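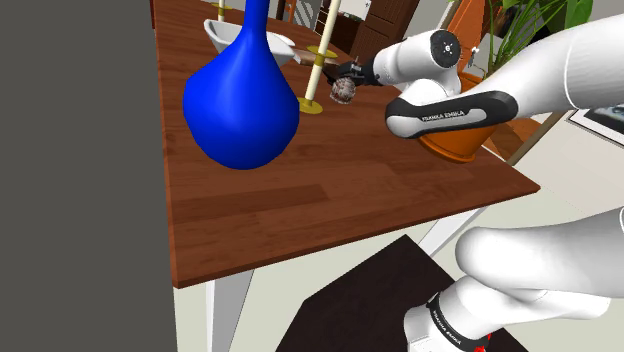
Blue vase and candlesticks on the dining table.

Travel > Football > Club Visits > Open Day at Zultholm

I went to the open day of Zultholm because my neighbor Hazel Oyelaran had a spare ticket, and because I had never seen the inside of a football club before. I have followed the team for many years, but always from the east stand or from my sofa. In my country the clubs keep their doors closed, so I was curious what they would let us see.

The open day was on 16th July, when the players were already back from their holidays but the league had not started. We took the early train and then the bus which goes up the hill. The bus driver asked everybody if they wanted the stadium or the training ground. This is a good question, and if you go next year you must know the answer: the open day is at the training ground. A family in front of us got down at the stadium with all their bags and had to wait for the next bus.

At the gate we were put into groups of 40 persons. Our guide was Dexter Ridgeway, who played for the reserve team when he was young and works now with the academy. He speaks quickly, and I had to stand close to him to follow everything, but he was patient with questions and did not hurry the children.

First we saw the dressing room. It is smaller than I imagined, and it smells of the cream for the muscles. The shirts were hanging in order of number, with the new collar that many supporters complained about in the spring. I must say it looks better on the hanger than on television. After that we went through the gym and the medical room, where we could look only from the door.

The part I liked best was the scouting office. Mei Nguyen-Tran, one of the analysts, explained how they prepare a transfer. I always believed that the manager sees a player on a Saturday match and tells the chairman to buy him. She told us that a name can stay on their list for two years before anybody telephones to the other club. They watch the player at home and away, in good weather and in bad weather, and they also watch what he does when his team is losing. A man in our group asked directly about the midfielder Nadar want to sell, the one who is in the newspapers every morning. She smiled and said that she reads the same newspapers. He tried again with another question, about whether Zultholm would offer their left back as a part of the price, and she moved to the next screen.

Then it was time for the open training. They put us behind a rope on the long side of the field, and the session lasted almost two hours. It was mostly passing in small squares and then a short game with small goals. The new goalkeeper, who came from Cilska in February, shouts the whole time. From the stand you never hear this. You hear the crowd, and the goalkeeper is only a man who moves his arms. Hazel, who was a physical education teacher, said that his feet are too flat when the ball comes low, but I cannot judge it.

The lunch was the weak point. There was one tent for all the visitors and only two people serving, and the line went back past the parking lot. I paid 5 dollars for a cheese roll and a coffee, which is fair, but when I reached the counter the vegetable soup was finished. If you can bring your own sandwich, please do it. There are benches behind the second field, with shade.

In the afternoon the women's team played a friendly game against Jirnetti. I had not planned to stay for it, and I am glad that Hazel insisted. Myrtle Castellanos played in the center of the midfield and she was the best person on the field, men's training included. She takes the ball with her back to the goal and turns before the defender has understood it. Jirnetti scored first from a corner, and Zultholm equalized close to the end with a header. Afterwards the players came to the rope to sign, and Castellanos stayed until the last child had her signature.

I also spoke a little with Noreen Rizvi, who organizes the tickets. She told me that next summer they want to sell separate tickets for the morning and for the afternoon, so that more people can come. For visitors from far away I would recommend the whole day anyway, as the bus down the hill is not frequent and you will have time to fill. The club shop at the training ground accepts cards only, and it does not have the large sizes.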